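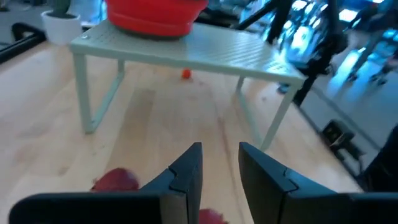
Nellumard Football League – Members' Forum
Topic: Interchange rules for the coming season

Posted by Gijs Stevens
Members are advised that the league proposes to reduce the playing list from 20 to 18 per match for the second division, effective from the opening round in July. Clubs that cannot field the full number may apply for an exemption by Saturday. Ader and Kun have lodged submissions in favour.

Posted by Sirkka Koivisto
Vavamis does not support the proposal. Our club travelled 3,195 kilometres last season, and players who finish a match fatigued must then spend the night on a coach. Removing two players from the bench would place a greater burden on the remainder. I request that the travel figures for every club be tabled before a vote is held.

Posted by Gijs Stevens
The request is noted. Travel was considered when the draft was prepared, although the figures were not circulated.
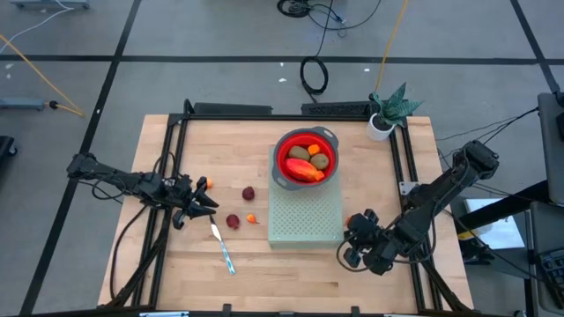

Reply from Henok Jemal
With respect to the previous speaker, Ader travels nearly as far and has forfeited matches in the final month for want of numbers. A shorter list would have allowed those matches to proceed – that is the substance of our submission.

Posted by Sirkka Koivisto
The exemption already provides for that circumstance. It need not be imposed on clubs with a full list.

Posted by Chi-keung Wu
Kun would accept a trial of one season, provided the finals are played under the existing rule. Would Vavamis consider that?

Posted by Sirkka Koivisto
I shall put the question to our members and reply in this thread.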